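Section 4: Setting Up Your Food and Mood Log

Galtlow comes as a printed logbook and a companion app. You can use either one alone, and most people start with both and end up with whichever one is closer to the refrigerator. This section covers the first week. Read Section 3 first if you haven't picked a tracking plan, or skip it and come back when the app nags you.

4.1 Before you start

You will need your logbook or the app, a pen that works, a soft tape measure, and a bathroom scale you are prepared to believe. A kitchen scale helps but isn't required.

Note: If you take medication that affects your blood sugar or blood pressure, talk to your doctor before changing how you eat. Galtlow records what you tell it. It has no medical training and neither does the logbook.

4.2 Create your profile

1. Open the app and tap New Log. In the logbook, turn to the inside front cover.
2. Enter your name, height, and starting weight. Use today's weight, and leave the one from your driver's license out of it.
3. Choose your units. Pounds and ounces are the default. You can change this later under Settings, but entries already saved won't convert.
4. Choose a day for your weekly review. Pick one when you're usually home and not already cross.
5. Tap Save.

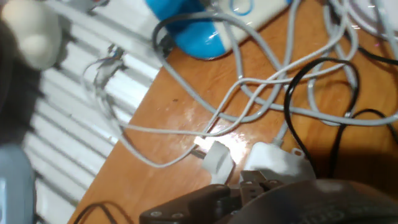
4.3 Log your first meal

1. Tap the plus sign, or start a fresh line on the Daily Page.
2. Write down what you ate and when. "Sandwich, 12:30" is fine. "Lunch" is not, as you will find when you try to read it back.
3. Add a portion. Cups, slices, and handfuls are all accepted. A handful is your own hand.
4. Add drinks as separate entries. Coffee counts, and so does whatever you put in it.
5. Mark your mood from 1 to 5. There is no wrong answer, although five 5s in a row before breakfast may be looked at with suspicion by your later self.

The name field holds 200 characters, so longer casseroles will have to be abbreviated. The app stores up to 600 saved foods. Jacobus Van Wyk, who wrote the food list, filled 233 of those slots in advance, and a surprising share of them are soup. You can delete any you don't want.

Caution: Deleting a saved food also removes it from past days. To keep your history intact, press and hold the food and choose Hide.

4.4 Set reminders

1. Go to Settings, then Reminders.
2. Turn on up to 3 reminders a day. There used to be no limit. Wim Vandenberghe in our support office still gets mail about that.
3. Set the times a little after you normally eat. A reminder that arrives mid-bite gets swiped away and forgotten.
4. Choose a sound. "Chime" is polite. "Bell" can be heard from the yard.

If reminders don't arrive, check that your phone allows notifications from Galtlow and that battery saver is off. Keeping the phone charged overnight also helps more than you would expect from a sentence this dull.

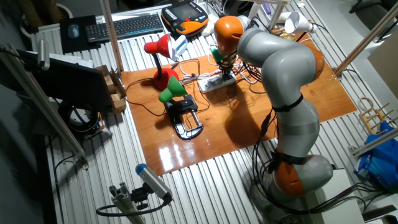
Robot arm, desk lamps, and a power strip on a wooden board

4.5 Take your starting measurements

1. Measure first thing in the morning, before breakfast.
2. Stand up straight and breathe normally. Holding your breath improves the number and nothing else.
3. Measure waist, hips, chest, and upper arm. Keep the tape level and snug, without digging in.
4. Write each figure on the Measurements Page or tap Body, then Add.
5. Leave it alone until your next scheduled measurement.

Note: Always use the same arm. The logbook has a small box for L or R.

4.6 If you miss a day

Leave it blank and carry on with the next one. The app lets you fill in past entries for 3 days, after which the page locks. The paper version has no lock, so please don't reconstruct a whole week from memory on the evening before your review. The handwriting always matches a bit too well.

To print or export your log, see Section 5.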